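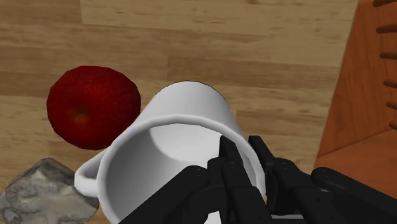

Setting Up a Home Learning Corner in the Kitchen

December 5, 2020

Most children who log in to a school platform from home end up doing it at the kitchen table. It has the best light and there is usually an adult nearby. These tips are for families using a tablet or laptop for practice exercises in the elementary grades, but most of them apply to older students too.

Where to sit

Put the child side-on to the window. With the window behind the screen they squint, and with it behind their back they get glare. If the only free seat faces the window, lower the blind halfway.

Feet should touch something. A step stool works, and so does a sturdy box. On a standard dining chair most children under ten need a firm cushion as well, so that their elbows come level with the tabletop.

Sound

Exercises that read the question aloud are hard to follow over a running dishwasher. Start the dishwasher after the session. Wired headphones are less trouble than wireless ones for younger children. Check the volume yourself before handing them over.

Logging in

Write the user name and password on an index card and tape it inside a cabinet door at the child's eye level. Use capital and small letters exactly as the school gave them. A capital I and a small l look the same in many typefaces, so print them by hand and mark which is which.

Bookmark the login page, not the page you see after logging in. On Bilanar, and on several other platforms, a bookmark to an inside page gives an error once the session has expired.

If the page loads but the exercises stay blank:

Close all other tabs and reload.
Check that the date and time on the device are correct.
Try a second browser.
Move closer to the router.
Write down the error number, if there is one, before calling the school. On Bilanar, error 233 means the class code has changed and the teacher has to send a new one.

Cleaning the screen

Turn the device off first. Use a microfiber cloth, slightly damp with plain water, and wipe in one direction. Do not use window cleaner or paper towels. Sticky spots come off if you lay the damp cloth on them for a minute before wiping. Keyboards can be turned upside down and tapped gently for crumbs.

Charging

Charge overnight in one fixed place, away from the sink and the stove. A dish rack turned on its side holds several tablets upright, with the cables run through the slots. Label both ends of each cable with masking tape.

Ending a session

Have the child log out instead of just closing the lid. Some platforms save an unfinished exercise only at logout. Fifteen to twenty minutes is enough for one sitting in the lower grades. Put paper worksheets in a folder with the most recent on top, and empty the folder in January when the new term's units open.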